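Open Doors Hurnivow: progress report to the Cimell Fund
Prepared by Efa Probert, project lead, Mar 16, 2023 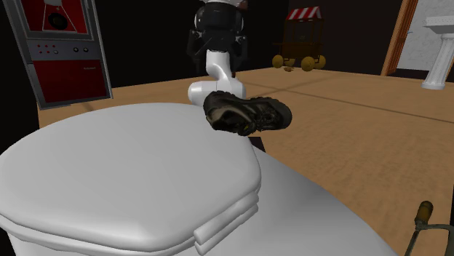

Computer-drawn view from above of a white toilet, lid closed.

Dear Vandana,

Thank you for your patience while I pulled this together, and thank you as well for the kind note you sent after your visit in December. It went up on the wall by the kettle and has stayed there. You asked for something a bit fuller than the usual form this time, so I have taken you at your word and I'm afraid I have gone on rather.

Where we have got to

When we first wrote to you, the last of the public toilets along the Hurnivow valley had been shut for two winters and people had quietly begun to arrange their lives around it. They stopped catching the long bus. They went to the shops and came straight home, or they didn't have a cup of tea before going out, or they simply didn't go. Our idea was a small one, borrowed from towns that had tried it before us: ask the cafés, chapels, pubs, garages and halls that already have a toilet whether they would let anyone walk in and use it without buying a thing, and pay them a modest sum each quarter towards cleaning, paper and soap.

We now have 69 places signed up, from the garage at the bottom end right up to the chapel at Weldu. I had hoped for a better spread in the upper valley, and I will come back to that, but most people living along the bus route can now get on at their own stop knowing there is somewhere to go at the other end. Every host has a window sticker with the opening hours written in by hand, and a folder with the agreement, the cleaning rota and our telephone number inside the front cover.

The stickers were slower than they should have been. The first batch faded badly in south-facing windows, to the point where the one at the bakery was nearly blank by the end of the summer, and we had to have the whole lot done again in a different ink. The printer met half the cost, which was good of them, and the rest came out of the small contingency we had agreed with you.

What people have told us

We sent a paper survey out with the parish newsletter and left copies at the surgery and the library van, and 391 came back. Béla Szabó read every one of them, including the ones that were mostly about bins. The question we cared about most was whether people were going out more than they had a year ago, and the answers to that were encouraging, although I would be wary of giving our scheme all the credit when the bus timetable improved at much the same time.

The comments in the margins told us more than the tick boxes did. A woman who looks after her husband wrote that they had been to the market together for the first time since his operation. A delivery driver said he had stopped skipping drinks on hot days. Several parents of small children asked for changing tables, and a good number of people said, very politely, that they still find it awkward to walk through a full pub to get to the back. We had not thought hard enough about that last one. We are now asking hosts to put a small arrow inside the door so that visitors needn't stop and ask, and the Red Ram has gone one better and lets people in by the side passage.

The printed map

Barnabás Borbély drew the map, and I think you have seen it. It folds to the size of a bus pass and shows which toilets have step-free access, which have a grab rail, and which are open in the evening. We printed a first run and then had to ask for more, and to date 2722 copies have gone out. The surgery gets through them fastest. The one mistake on it (the hall at Weldu is shown on the wrong side of the river, and there is no bridge) has been put right in the second printing, and Barnabás has been teased about it enough.

The telephone line has been quieter than we planned for. We pay Sondeo for the answering service by the month, and given how few calls come in I would like to talk to you about moving to a plain answerphone from the next quarter and putting the difference into grab rails. The people who do ring tend to want a chat about which bus to catch, and they could just as well ring me.

Small grants for repairs

Six hosts have had a repair grant so far. These have been spent on very ordinary things: a wider door at the garage, a new cistern at the chapel, better lighting and a lock that can be worked by stiff fingers. Zsófia Hegedűs has looked after this part of the work from the start and has been strict about getting written quotes, for which our accounts are very much the better. She would like me to mention that seats and lids are the item hosts ask about most, as the cheaper fittings work loose, and she now recommends the sort with hinges that can be tightened from above.

One grant was agreed and then handed back when the café changed hands. The new owners have taken on the agreement all the same but want to do their own building work first.

What has been difficult

The upper valley remains the gap. There are few businesses up there, the ones there are keep short hours in winter, and two of the places we had hoped for have septic tanks that would not cope with the extra use. We spent a good deal of time on one of these before we understood the problem, and I wish we had asked about drainage at the very first visit. It is now the second question on our form.

We have also lost a few hosts along the way. One had trouble with mess being left at weekends, and I could not in fairness ask them to carry on. We have since agreed that any host can pause for a month without giving a reason, and two have used this and come back, which has been a relief to everyone.

Money

Spending is close to the plan you approved. Host payments are as forecast, printing is over on account of the stickers, and travel is under, mostly due to Béla doing his rounds by bicycle. The full sheet is attached separately, with the receipts behind it in date order.

What comes next

Between now and the summer we mean to visit every host again, put up the arrows, and sit down with the parish council at the top of the valley to see whether the old changing rooms by the playing field could be opened during the day. They have running water and a sound roof, but the electrics need looking at before anybody makes any promises. We would also like to fit changing tables wherever there is room and the host is willing.

If you are able to come out again we would love to have you, and would suggest a market day so that you can see the place with people in it. The long bus leaves from outside the station and I can meet you off it – do let me know whether you would like lunch.

With very warm wishes from all of us,

Efa Probert
Open Doors Hurnivow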